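Last updated July 6, 2025

# Druvbridge Leaf Beetle Survey: common questions

**Do I need experience to take part?**

No. You need a hand lens, a notebook and a way to record where you are. Most people start with the larger leaf beetles on willow and alder and leave the flea beetles for a second season.

**When should I look?**

The first adults appear in April, once the willows are in leaf. Larvae follow a few weeks later. Pick dry, mild days with little wind. Beetles drop from the leaves when it gusts, and you will spend your time searching the grass.

**How do I tell a leaf beetle from a ladybug?**

Look at the antennae first. Ladybugs have short, clubbed ones that are often tucked out of sight. Leaf beetle antennae are longer and easy to see from above. Color is a poor guide, as both groups include red species with black spots.

**Can I send specimens?**

Yes, but please send no more than four of any one species from one site. Put a slip of paper in with them giving the date, the host plant and the grid reference. Write in pencil. Ink runs in alcohol.

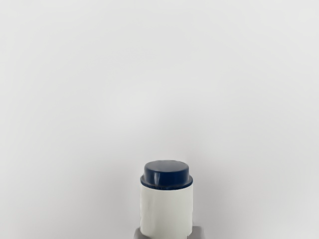 Fergal Moynihan would add the height above ground to that slip, having found that beetles taken from the low shoots at Lirkau were often a different species from those a few feet up. The form now has a box for it. It is optional.

**Which sites are covered?**

There are 22 this year. The Hema meadows and the Mac Suibhne woodland are the two with the fewest records, so visits there are especially useful. You can also report from anywhere else in the county, and those records go on a separate list.

**What if I can't name the host plant?**

Send a leaf, pressed flat, with your record. "Willow, narrow leaf" is fine if that is as far as you can get. Please don't guess at a species.

**How long does a check take?**

Allow 75 minutes for a full site visit. A short visit still counts, but mark it as partial.

**Who checks the records?**

Bohumila Kadlec goes through all of them. Expect an answer within 11 days, longer for larvae, which sometimes have to be reared before they can be named.

**Should I report finding nothing?**

Yes. Enter the site and date as usual and put a zero in the count column.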